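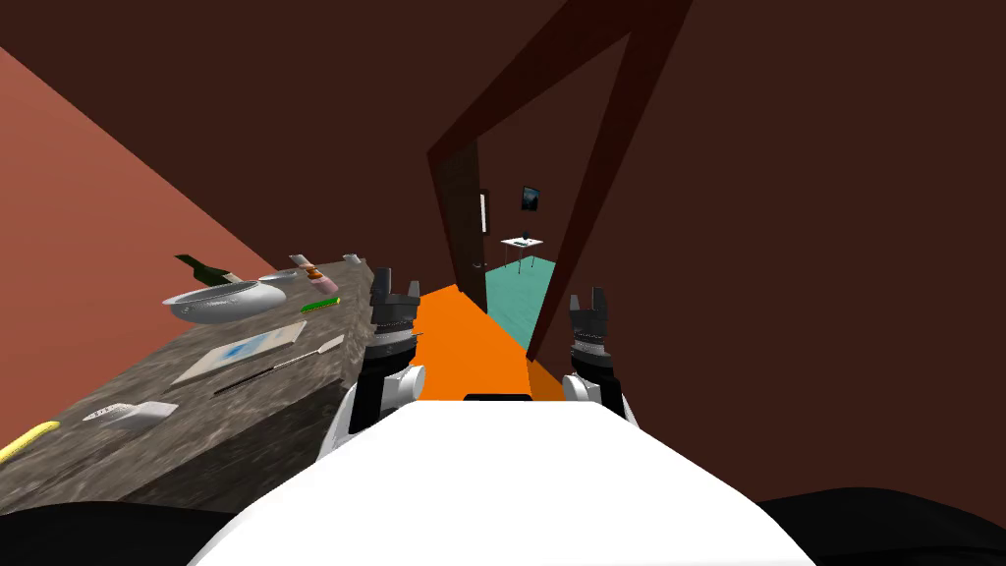 A reader in Gestetville wrote to ask whether a home robot can be trusted to clear a kitchen counter yet, and added that the vendor's video had shown one doing it in a single take. The short reply is that it depends on the counter, the doorways and the objects, and that a household or small shop can find out for itself in one afternoon. The procedure that follows is the one used at Pondgate to decide whether a two-armed mobile robot is ready for a given chore. It applies equally to a simulated kitchen and to a real one.

Before you begin

You will need the robot or a simulator that models it, a list of the objects involved in the chore, a timer, and a sheet for recording results. Run the test in simulation first if you can. A dropped glass bottle costs nothing there, and the same starting layout can be restored exactly for every attempt. Our standard simulated series is 300 attempts. In a real kitchen, 27 attempts are usually enough to show whether further testing is worthwhile.

Step 1. Write the chore as a finished state

Do not write "tidy the counter." Write what must be true when the work is done: the knife is in the block, the cutting board is upright in the rack, the bowl is on its shelf, the counter is clear. If two people reading your statement would disagree on whether the chore was completed, revise it. Most of the disputes we have seen over results began with a loose statement at this step.

Step 2. Sort the objects by how they must be grasped

Group the items by the grip they require and leave the question of where they belong for later. For a two-fingered gripper, the following groups have served well:

Thin and flat: knives, scrapers, cutting boards lying down. These give the fingertips very little to close on. Expect the robot to slide the item to the counter edge or to use both arms.

Round and free to roll: bottles lying on their sides. A bottle touched off center will turn away from the gripper.

Wide and open: bowls and dishes. The rim can be pinched, but the weight then hangs to one side – record whether the contents, if any, would have been spilled.

Small and light: tubes, caps, toothbrushes. These are often pushed by the first contact and must be found again before a second try.

Knives require a separate decision. Pondgate does not permit a robot to carry an exposed blade through a doorway or past a person, whatever its success rate.

Step 3. Set the layout

Place the objects as they would be found on an ordinary day, with some lying down and some near the wall. A layout with every item upright and evenly spaced measures very little. Draw the layout on paper or save the simulator file so that it can be repeated. If the chore involves carrying items to another room, include the doorway and leave the door in its usual position.

Step 4. Run the attempts

Start the timer when the robot first moves. Stop it when the finished state is reached, when the time limit expires, or when a person must step in. Do not help. Moving a bowl two inches closer counts as stepping in and must be recorded as such. Simulated attempts may be run overnight; attempts in a real kitchen must be supervised from start to finish, with the stop button within reach.

Step 5. Record the kind of failure

A single success rate is of limited use. For each failed attempt, enter one of these codes:

M – item missed or not detected
G – grasp failed or item slipped
C – contact with another object, the wall or the door frame
P – item placed incorrectly
T – time limit reached

In the Zwahlen trial, a series of 2000 simulated item pickups, 492 ended in failure. The greatest share carried code G, and most of those involved thin items. That result led the team to change the fingertips and leave the planning software alone.

Step 6. Compare with a person

Have one adult perform the same chore from the same layout, at an ordinary pace. Note the time. A robot that is slower may still be useful if the work can be done while the household is asleep or the shop is closed. A robot that must be watched throughout has saved no labor, and the report should say so plainly.

Step 7. Decide

Use one of three findings. "Ready" means the robot may do the chore without a person in the room. "Ready with limits" means certain items are removed first, most often blades and glass. "Not ready" means the chore remains with people, and the test may be repeated after the next software or hardware change.

As of this revision, the kitchen counter chore is rated "ready with limits" in simulation and "not ready" in our test kitchen. Floor sweeping and moving closed bins between shop stations are rated "ready." The Bunder layout files and a blank record sheet are available on request from the Pondgate office.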